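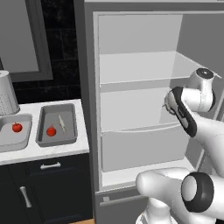

4. First start and shelf set-up

Applies to the Posano built-in fridge, all Trurkeck kitchens. Read section 3 (leveling) first if the cabinet is still on its shipping blocks. Plug in only after the unit has stood upright 5 hours. Shelf positions matter more than people think, so sort them before any food goes in. Factory layout is a full-width glass shelf partway up, open compartment over it, wide drawer under it. Leave it that way for the first start. Change it later if you have tall bottles.

4.1 Before power

1. Pull all tape. Check under the drawer too, there is usually a strip at the back.
2. Take out the drawer. Lift the front, then pull.
3. Wipe inside with warm water and a drop of dish soap. No bleach, no scouring pads.
4. Dry with a soft cloth. Let it air with the door open while you do the next part.
5. Put the drawer back. Should slide without catching. If it catches, the rail is not seated, take it out and try again.

CAUTION: Glass shelf is heavy. Two hands. Do not wash it in hot water straight from a cold fridge, it can crack.

4.2 Power on

1. Plug straight into a grounded wall outlet. No extension cords, no power strips.
2. Hold the power key until the display lights.
3. Display shows the default setting. Leave it.
4. Close the door. Wait overnight if you can. Do not keep opening it to check.
5. In the morning put a glass of water with a thermometer on the middle of the glass shelf. Read it at noon.
6. Too warm? One step colder, wait again. Only one step at a time.

Note: Clicking and a gurgling sound in the first hours are normal. A steady rattle is not. Check that nothing is touching the wall behind.

4.3 Moving the glass shelf

1. Empty it first. All of it.
2. Lift the back edge clear of the stops.
3. Pull forward till the front clears the side ribs.
4. Tilt, bring it out.
5. Reverse to refit, one rib up or down. Push till it stops. Press on both front corners, no rocking.

Note: If you go lower, check the drawer still opens all the way. On the lowest rib it wont.

4.4 Loading

Cooked food and leftovers up top. Dairy on the glass. Raw meat at the very bottom, in a tray with a lip. Vegetables in the drawer, unwashed, with a paper towel under them. Leave a gap at the back wall or things freeze to it. Let hot pans cool before they go in.

CAUTION: Never block the vent at the back. The fridge will run constantly and still be warm.

4.5 Pluronano filter (if fitted)

1. Remove the foil from the filter. Both sides.
2. Clip it into the holder, arrow facing out.
3. Hold the filter key 2 seconds. The counter resets.
4. Replace when the light comes on. Order part 251 from the Ackah parts desk.

Filter smells a bit like charcoal at frist. Goes away.

4.6 Error light

One blink: door open too long. Close it, press any key.
Two blinks: sensor fault. Unplug, wait, plug in again. If it comes back, call.
Steady red: too warm inside. Check the door seal and the vent. Throw out anything you are not sure of.

Service: ask for Arben Mladenović. Have the serial number ready, sticker is inside on the left wall. Missing shelves or rails, write to Vlasta Delić at parts. August is slow, allow extra time.

Next: section 5, door reversal.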